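January 16, 2023

1/ ok so the Arkik paper is finally up and I promised a thread, so here's the thread. Short version: we got a four-finger-plus-thumb hand to be a lot gentler with soft fruit without adding a single new sensor. Long version below, grab a coffee

2/ The question we started with is kind of a boring one. When a robot hand closes on something squishy, how does it decide it's done closing? Most setups pick a force threshold. Works great on a tennis ball. Works terribly on a grape

3/ A bunch of grapes is a nightmare object, by the way. It has no real shape. You touch one side and the other side rolls. The stem carries the weight but the berries are what you bump into first

4/ So our method (we call it Andale, yes, we know) skips the fixed threshold. It looks at how fast the motor current is changing while the fingers close, and it slows down when that rate changes in a way that looks like skin giving instead of stem bending

5/ That's really the whole trick. The motor current was always there in the logs, we just weren't using it for anything except checking that nothing was overheating

6/ Training data: 1296 grasps, all teleoperated, all on produce. I did a big chunk of those myself in December and I can tell you my wrists have opinions about it

7/ We threw away the first 900 or so in our heads -- kidding, they're all in there, but you can absolutely see in the data where the operators got better. We ended up weighting the later ones more. There's an ablation in the appendix if you want to fight me about it

8/ Baselines: plain force threshold, and the Hullier controller, which is the one our lab has used forever. Same hand, same fruit, same crates, 20 trials per condition. Small numbers, I know. Grapes are expensive and they don't last

9/ Force threshold burst at least one berry in most of its trials. Hullier did better but it was so careful it kept dropping the bunch on the way up. Andale dropped a few too, but it came away with clean fruit way more often than either of the others

10/ Thing I did NOT expect: it helps more on the approach than on the grasp itself. The hand comes down slower once a finger brushes anything, so you get fewer of those ugly first contacts where a fingertip pokes straight into a berry
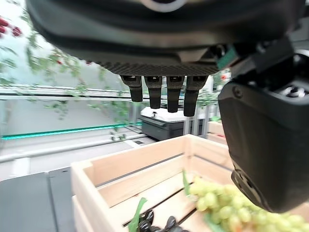
11/ The thumb is still my least favorite part. It's bulky, it gets to the fruit at a different time than the fingers do, and our current signal from it is noisier. We ended up giving it its own little model, which felt like cheating for a week and then felt fine

12/ Stuff that doesn't work yet: picking one bunch out when two are tangled together, anything with wet skin, and strawberries. I don't want to talk about strawberries

13/ We also tried it on the Kandasamy hand, with 3 operators who had never touched our rig. It transfers, sort of. You need to recalibrate per finger and that takes most of an afternoon. Making that faster is what I'm working on now

14/ Code is cleaned up enough that I'm not embarrassed by it, and the grasp logs are going up as soon as I finish renaming the folders (past me had a system -- present me has no idea what it was)

15/ If you work on soft produce and you have current logs sitting around, please message me!! I would love to know if the same bump shows up on tomatoes or plums or whatever you've got. Even a handful of runs would help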